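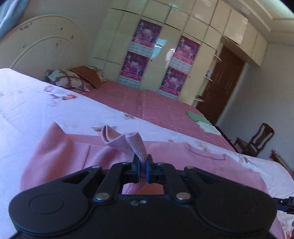

Gripping the ribbed edge of the pink top, bedroom setup.

My half of the project was the clothes, and I got way more into it than I expected! Ignacio Rosenthal wrote the training code, and I did the demos with the hand-held grippers (Getachew Jemal took turns with me when my wrists gave up). We wanted around 300 folding examples for the model to learn from, all on real beds with real, messy bedspreads.

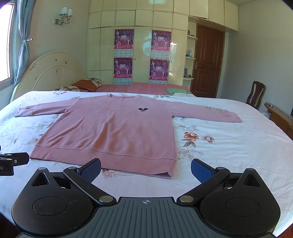
Avden, Jun 23, 2025

So, sweatshirts. Each demo starts with the thing spread out flat, front side up, sleeves out, and then you go in with both grippers. Sleeves first, then the hem up toward the neck. I kept rushing the hem – Iman El Sherbiny, our advisor, made me slow way down, and she was right. Next up are towels, and Ignacio wants the first training run done by September.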